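Load the Washer Without the Bending

I love this one because it's so easy! Pull a chair up near your front loader and set the laundry basket on the seat, so the clothes wait at a height your back will like.
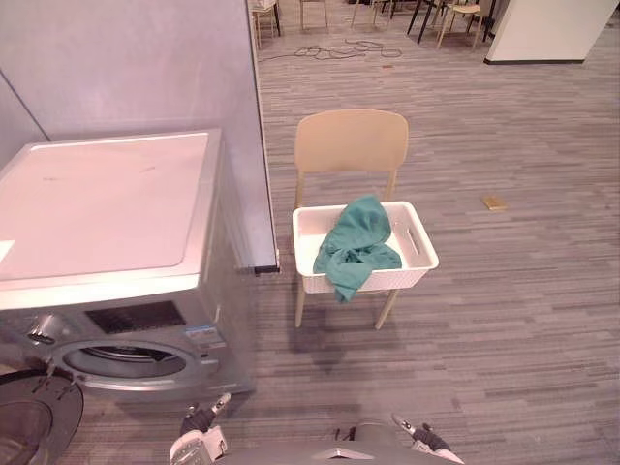 Page 50

Open the washer door first - all the way - then take things out of the basket singly. Shake each piece, check the pockets, turn it right side out and in it goes. Bunched-up tops come clean so much better this way!
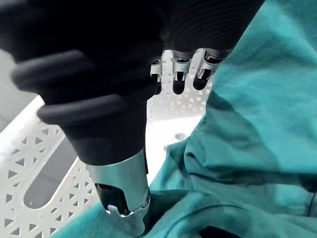 Pinch a fold and lift.

Big towels go in last. Happy washing!

Birthe Hafstein, May 2019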